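The mountain road between Jamitz and Ivness is 42 kilometers long, and in winter the rescue team from Bisumura drives it more often than any other road. I spent one April night with them, when there was still ice in the high curves.

The call came at 4 in the morning. A delivery van had gone through the barrier and was lying on its side in a ditch. The driver, a man of 24, was awake and complained only of the cold. Two cars had already stopped behind the curve, in a place where no other driver could see them in time. 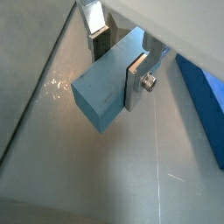 Bram Maes has led the team for many winters, and he is more afraid of the second accident than of the first. He told me that his people learn to look back up the road before they look at the wreck. One of them walks uphill with a lamp, and until this person gives a signal, the others stay behind the barrier. After this they secure the vehicle. A van on its side can move with very little warning, so it must be held from both sides, in the way the two metal fingers hold the blue block, with a thin strip of rubber where the metal presses. Maes does not like bare metal against metal on a cold night.

It took 140 minutes until the road was open again. The driver was brought to the hospital in Ivness with a broken wrist. On the way back we stopped for coffee at Samir, the small station below the pass, and the radio was on the table between the cups.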